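Brikidine gripper sim pack, review after a full spring of use

Posted 24/06/2024
14 comments | 3 shares

Two stars. Would have been four in April. Long one, sorry, typing this between jobs.

Background, quick. We do small pick and place cells, mostly for packers and one bakery. I do the offline programming. Before anything gets bolted down I want to see the gripper close in a sim, see the reach, see what it hits. Old tool did that fine but it was slow and the license went up, so we got the Brikidine pack. That's the gripper models, the room builder, the contact checker and the exporter that writes the motion file for the real controller. Bought through Anbridge, single seat, 300 for the year. Cheap for what it claims to do.

Install was painless. Ran on my desktop and on the shop laptop, no dongle, no call to sales. Room builder is nice. Pick a wall, pick a floor, drop some props in, done before the coffee's ready. The textures are low-res and I don't care. Gripper models load with the joints already named, which saved me a morning right there. Jogging is smooth. The timeline is the best I've used at this price, you can scrub back and forth and the fingers follow along with no lag.

So for the first few weeks, happy. Built 2 cells with it, both went in fine.

Then the bad part.

Third cell was for the Lurcombe site. Simple job, trays off a low shelf onto a belt. Ran the whole thing in sim, contact checker on, warnings set to stop. All green. Exported it. Ran it on the real arm at slow speed, guard closed, me outside with a hand on the stop. Good thing too. On the low pick the gripper kept going down past where it should have turned, fingertips went into the shelf and the arm tripped on force. Bent one fingertip, cracked a mounting plate, scuffed the shelf. No one hurt, no one inside the guard. At full speed it would have been a much worse day.

First thought was me. Wrong tool offset, wrong base frame, I've done both. Checked both. They were right. Swapped the program for one I wrote by hand with the same points and a taught approach, stopped where it should. So back to the sim.

What I found after way too many hours. The contact checker uses a simplified shape for each gripper, a box basically, and on this model the box stops short of the tips. Anything below the box isn't there as far as the checker is concerned. The tips can go right through a shelf or a floor and it stays green. You'd think you would see that on screen. Well, you can if you're looking from the side and low down. The default camera sits high and back and from there it's very easy to miss.

Worse, there's a setting called "snap to support" that's on by default. When the checker thinks the gripper is resting on something it nudges the goal point down to close the gap. Except the gap is measured from the bottom of the box and not the tips. So it pushes your pick LOWER than you taught it, by however much the box is short. On ours it was 66 mm. Sixty six! And it writes that into the exported file with no note, no warning, no line in the log. I only found it by opening the export in a text editor and comparing heights one by one.

That's the part that makes me mad. A short collision shape is a bug, ok, bugs happen. Quietly changing a taught point on a file that goes to a real machine is something else. There should be a big ugly popup. There should be a line in the log at least.

I made a bare test room to try it with nothing in the way. A back wall, plain floor, a clock prop on the wall. Same result with the default grippers every time. Parked it by the wall and took a look.

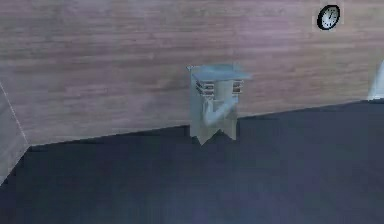
Test room, gripper at the back wall. Bottom points overlap the floor in this view.

From that angle alone I couldn't tell you if it's in the floor or just standing in front of the wall, and that's my gripe with the viewer. No shadow to go by, no height readout unless you dig for it in a menu. Turned the camera down to floor level and then it was obvious. Meanwhile the checker panel said clear the entire time.

Support. Wrote to Brikidine the same afternoon with the files. Auto reply. Then a form letter asking if I had updated my graphics driver. Then a real answer, to be fair to them, saying the shapes are "approximate for performance" and that users should verify on hardware. I did verify on hardware. That's how I got a bent fingertip. Asked for snap to support to be off by default, was told it's been passed along. Update came out since, two new floor textures and a dark mode. Snap is still on. Anbridge were decent, offered to refund the rest of the year, haven't decided yet.

Also tried the Karunaratne add-on because a few people on the forum swear by it. It swaps the box for a proper mesh shape. Works, and it caught the tip contact first try. But it costs extra, it slows the checker down a lot, and you have to rebuild the shape each time you change a finger. And I don't love paying a second company so the first one's safety check checks something.

If you already own this, do these before you export anything:

Turn off snap to support. It's under Motion, then Advanced, then scroll. It comes back on with every new project so do it every time.

Show collision shapes in the viewer and look at the tips from floor level. If the box ends above them, scale it or get the mesh one.

Compare the heights in the export with your taught points. Boring, do it anyway.

First run slow, guard shut, hand on the stop, nothing on the shelf you'd miss. You should be doing that with any sim, mine included, I know. But I've seen shops skip it when the sim is all green and this one will give you green for nothing.

Good
- price
- room builder, timeline
- joint names are sane
- runs on a weak laptop

Bad
- collision box too short on the default grippers, checked 3 of them, all the same
- snap to support changes your points and doesnt say so
- viewer gives you very little to judge height by
- support is slow and kind of shruggy
- manual has one paragraph on contact checking and it's wrong

Who should buy it? If you want to make layouts for a quote or show a customer roughly how the cell will move, fine, it's good at that and I'll probably keep using it for that. If the file is going to a real arm, no, not until they fix the snap thing. I went back to the old tool for exports and I'm eating the license cost.

Damage for us came to a fingertip, a plate and a day lost at the customer's, plus the evening I spent in a text editor. Lurcombe were good about it. Cell is running now off the hand written program, no trips so far.

Will update if a patch shows up.

Edit: someone asked, yes this is with the warnings set to stop. I tried it set to warn only as well. Same thing, no warning.

Edit again: the vaccum cups in the same pack seem ok, the box on those goes all the way down. Only tried one size though so check yours.

41 people found this helpful
Share | Report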